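Print this page | E-mail this story

The planner that learned to wait its turn

I caught Szymon Grabowska just after lunch, which was lucky, as he'd already told me twice that he'd be "heads down until June". He writes motion planning code at Borusetti, and he talks about it the way other people talk about their dogs.

The project is called Imura. It's the layer that decides which arm goes where when you've got two of them sharing a bench, and I'd gone in thinking that was a solved problem. Szymon laughed at me (kindly!).

"Two arms is a lot worse than twice one arm," he said. "Each of them is an obstacle to the other, and it's an obstacle that keeps changing its mind."

The old version, he told me, planned both arms together and took 903 milliseconds to come up with a path. The new one plans for one arm, reserves the space it'll sweep through, then fits the other around it. That gets it down to 39, and it replans whenever the cameras disagree with the model.

I asked what happens when both arms want the same spot. "One of them waits," he said. "We used to flip a coin. Now it goes to whichever has less left to do -- Zuweira's idea, and I argued against it for a month."

Zuweira Akpalu looks after perception, and she wandered over when she heard her name. She reckons cables are the real headache. "A link is rigid, I know where it is from the joint angles. A cable does what it likes. We give it a fat grey zone and tell the planner to keep out, and then Szymon complains I've stolen all his room."

"She has stolen all my room," said Szymon.

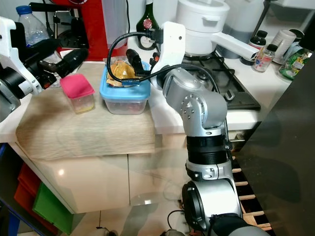

Kitchens are Zuweira's favourite test for the software, and she got quite animated explaining why. Clear plastic is a pain for depth cameras, she said, and a counter like this one has a water bottle with a blue cap along the back and a little pink-lidded container beside the blue one the gripper is pointing down into. Then there's the crumpled snack wrapper inside, orange and tan, with no fixed shape for her to match against. "I'd take a box of bolts any day," she said, and went back to her desk.

Contact the editor | Copyright Agbenyega | Back to top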